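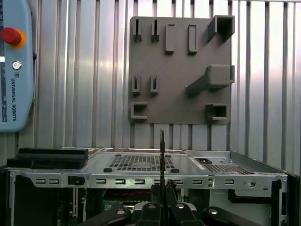
Kovine ships planner update for PC teardown cells

Kovine put out a new build of Madivik this month, its planning and perception software for robot cells that work on old desktop PCs. Release went up in May a little after noon, notes followed an hour later. Short version: faster replanning, better handling of cables, and a log viewer people have been asking for since the first beta.

The big change is in the planner. Older builds worked out one full path per step and stuck with it. If the case shifted on the table the arm stopped and waited for an operator. The new one checks the plan against the wrist camera every 400 milliseconds and patches only the piece that no longer fits. Kovine says the full stop is still there for anything over 5 millimeters of drift, and that limit can't be raised from the settings page.

Perception got a retrain too. The part detector now uses 3,358 labeled views of desktop interiors, a mix of wrist and fixed cameras. Memory modules, power supplies and drive cages were already solid. Cables were not. Thin SATA leads running across a board used to get read as part of the board, and the gripper path would go right thru them. They now get their own class and a keep-out zone, which the planner treats as soft – it can pass close but slows down.
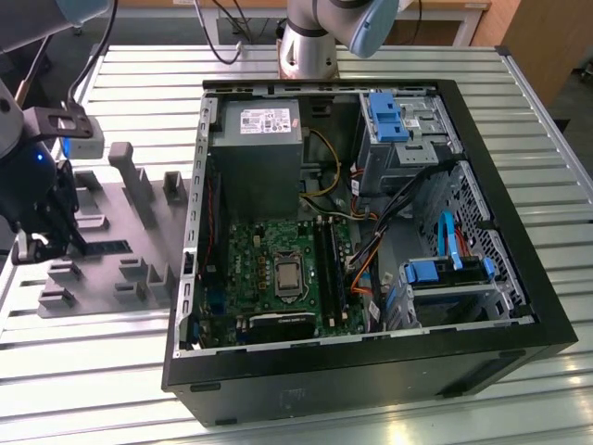

Desktop tower with the side panel off and a two-finger gripper to the left of it. The power supply, motherboard and both memory modules are still in the case.

Two-arm cells get a shared clock between controllers. Before this each arm kept its own time and the logs had to be lined up by hand, a pain for anyone chasing a near miss. Horobets, the log viewer, now opens both arms on one timeline with camera frames underneath. Scrubbing is slow on long runs. A fix is planned, no date.

Tool holders are handled differently as well. Each slot on a tool board is now a named pose in a plain text file, so moving the board means re-teaching one corner and not every slot. Old pose files import fine but lose there comments, so back them up first.

Known issues: bare metal cases with a lot of glare still throw off depth in spots, mostly on mesh grilles. Serkine, the simulator plugin, has not been updated yet and will refuse to load the new pose files. Users who depend on it should stay on the old build.

Update is free for current license holders. Install takes 20 minutes per cell, plus a recalibration of the wrist camera.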